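Thursday, Twenty to Six

Run 605 failed at the handles. They always failed at the handles.

Benedek wrote it in the notebook, underlined it, then crossed out the underline. Too dramatic. The club room at Lornach smelled of somebody's soup. Home at six, or his mother would start calling.

"Again," said Maarten Van Dijk, from the keyboard.

"The grip's too high."

"The grip is fine. You moved the bag."

He had moved the bag. Only a little – he'd thought a little wouldn't matter. In the final at Poltness they would set it down wherever they liked, candy everywhere, and the arm would have 255 seconds to get everything inside. No hands. No second try. The Dromix team had done it in the spring with time to spare and had been unbearable ever since.

"Do you want to go home?" Maarten asked.

"No."

"You keep looking at the clock."

"I'm looking at the wall."

Run 606. Wrong. Run 607, he let the arm go in lower, slower, and held his breath, wich was stupid, the arm didn't care. His phone buzzed in his pocket. He left it. Paper crackled. Maarten stopped typing.

"Don't say anything," said Benedek.

"I wasn't."

"You were going to."

Fingers on the paper. Green lights. Orange wrapper, purple bag, the little kid on the print out there in his flowers with his orange clothes on. Benedek had given him a name weeks ago and told no one. Hold on, he thought. Just hold on to it.

The phone again. Five to six. He reached into his pocket with out looking and switched it off.
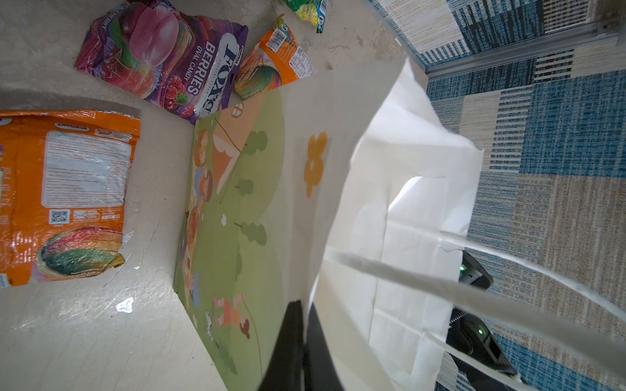 Loved this, but I need to know if they make it to Poltness! We had a teacher who let us stay until the lights went out and I swear half the club only learned to code so they wouldn't have to go home for dinner. Is there going to be a part two? – Claeys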